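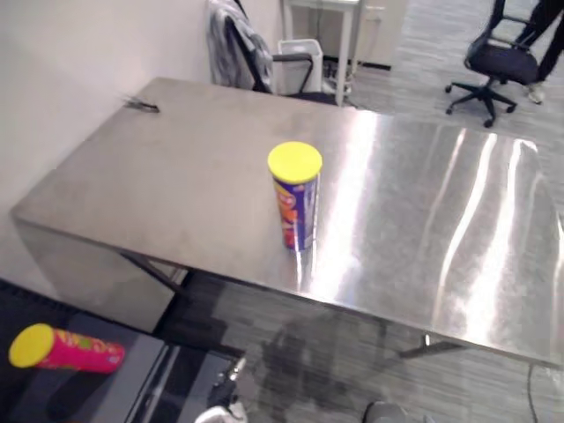

A steel table with a yellow-lidded can on it.

**Holtari Road: lower limit and new ice signs**

The speed limit on Holtari Road drops from 60 to 45 mph between the Neltska bridge and the quarry turnoff, starting this month. The change follows three crashes on the same bend before the holidays. Two were single cars sliding on ice, and the third was a delivery van that went through the fence and ended up in the ditch. The van driver broke a wrist.

Ifeanyi Bashir of the county road office said the bend stays in shade most of the day and freezes early. Crews will now salt it before the morning school run as well as in the evening. The county has set aside 680 tons of salt and grit for the winter, and two electronic ice signs are on order at a cost of $4,000 each. 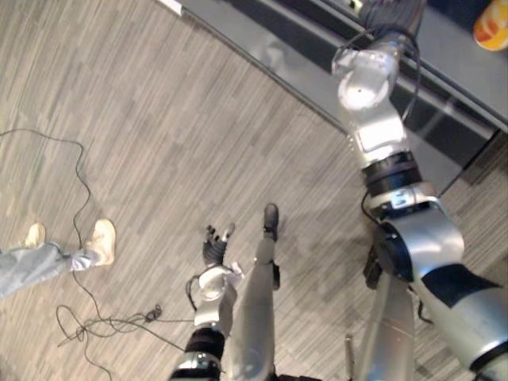

The signs should be working before the end of the month. Until then there are temporary boards on both approaches — please don't move them, even if they block your mailbox. Call the road office and someone will come out and shift them.

Renata Aravena, who lives across from the bend, asked for a guardrail at the last meeting. Bashir said that would need state money and that the county will apply in April. A petition in favor of the rail has 69 signatures so far and can be signed at the library desk.

The school bus stop by the bridge has been moved up the hill to the church lot. Pickup times stay the same.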